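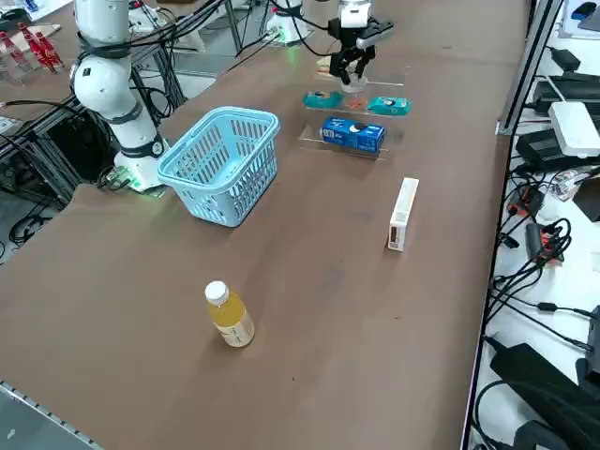 Water shutoff, Gindside building

The supply to the Gindside building will be off on 24th June from 11 a.m. while Meinecke replaces the main valve on the ground floor. The riser behind it dates from 1879 and will be pressure tested at the same time. Work is expected to take 30 minutes per floor.

Close all taps before the shutoff. When supply returns, run the cold tap in each kitchen for 15 minutes before drinking from it. Brown water during this period is normal. The Berketti filters on the upper floors will be changed in July.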